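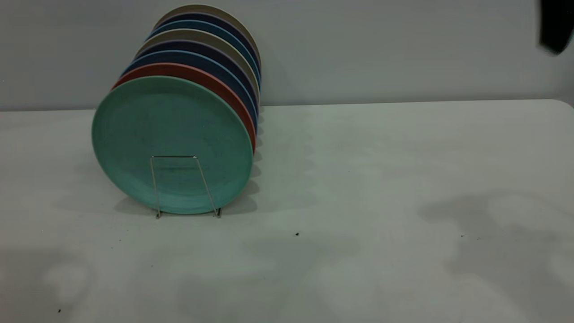
Plates in the rack, teal one at the front.

Filtstead Washing-Up Words

Hello! I'm the person who keeps this list going, and this is the readme I should have written back in June. It's a collection of what people in and around Filtstead call everyday kitchen things, and the jobs that go with them (drying, stacking, putting away, leaving it to soak and hoping someone else does it).

What's in the download

words.csv has 3000 rows, one per word or saying. The columns are word, meaning, who_said_it (a number, never a name), street_or_village and notes. The notes column is mostly me rambling, so skip it if you're in a hurry.

speakers.csv has 272 rows. Age is given in bands of ten years. I left it blank where people didn't fancy telling me, and quite right too.

sound.zip has 109 short clips, mono WAV. Some have a kettle going in the background and I've left those in.

How it came together

I started with my nan's words on the back of an envelope, then Balakrishnan Joseph lent me his notebooks from Haltetti and it all got rather bigger! His spellings are his own. Where his differ from mine I've kept both and put a slash between them, so split on the slash before you sort anything.

Things to watch out for

Six rows have no meaning filled in. I've asked everyone I can think of about "scrindle" and I'm still stuck, so please write if your family says it.

The Varma end of the valley is thin. I only got there twice, and one of those visits was mostly cake.

"Dinner" and "tea" are a muddle all the way through. Check the age band before you decide which meal somebody means.

Using it

Help yourself for teaching, quizzes, research, whatever you like. Say where you got it, and please don't try to work out who the speakers are.

Changes

1/11/18: fixed the broken accents in words.csv, added the Ametti clips, took out a row I'd put in twice.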